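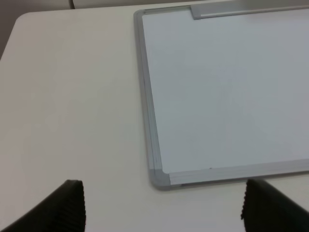 Whiteboard on the white table.

3. Your first batch of chickpea tempeh

I'm assuming you've done section 2 and your Plestora incubator has had its empty run. If you skipped it (I did, the first time) go back and do it now, as the new-plastic smell gets into the beans and you'll taste it all week.

You'll need 500 g of dried chickpeas, 2 tablespoons of cider vinegar, one sachet of starter and two of the perforated bags. I buy my chickpeas from Risgate, but any will do so long as they haven't been sitting at the back of the cupboard for years. Old ones never soften properly and you end up with gravel.

1. Soak the chickpeas overnight in plenty of cold water. They swell a lot, so use a bigger bowl than looks sensible.

2. Drain them, then rub them between your hands under water to loosen the skins. Skim off what floats. You won't get them all, and Dymphna Scanlon, who taught me this, gave up trying in July and says her tempeh is no worse for it.

3. Chop them roughly. A few pulses in a food processor does it - you want halves and quarters, and if it starts looking like houmous you've gone too far!

4. Simmer in fresh water for 30 minutes, until you can bite through a piece without much effort. Stir in the vinegar for the last five.

5. Drain well and spread everything out on a clean tea towel. Pat the top, turn it all over, pat again.

Note: this is the step people rush. Wet beans go slimy, and there's no rescuing them afterwards. I put the radio on and leave mine for a good half hour.

6. When the beans feel no warmer than your hand, tip them into a dry bowl and sprinkle over the starter. Stir for a full two minutes.

Caution: don't add starter to hot beans. It's alive and you'll kill it.

7. Fill the bags and press each one flat, 2 cm thick at most. Fold the open end under.

8. Lay the bags on the rack with a gap between them, close the lid and set the dial to 31. Leave the vent on its middle notch.

9. Check after 12 hours. There may be a bit of mist inside the bags and not much else going on. Turn the dial down to 28 now, as the beans start making their own heat.

10. Carry on until the whole cake is white and firm and lifts in one piece. Mine takes 30 hours, Elfriede Hämmerli's takes nearer 36 in her chilly pantry. If you start on a Saturday morning you'll be slicing it on Sunday evening.

Note: grey or black patches near the holes are fine. Pink, orange or bright green is not, and neither is a strong smell of ammonia. Bin the lot, wash the rack in hot soapy water and start again.

11. Steam the finished cakes for 20 minutes, cool them and keep them in the fridge for up to five days. They freeze well too, sliced, with baking paper in between.

Cooking it is covered in section 5, including Audrey-Anne Chan's sticky ginger marinade.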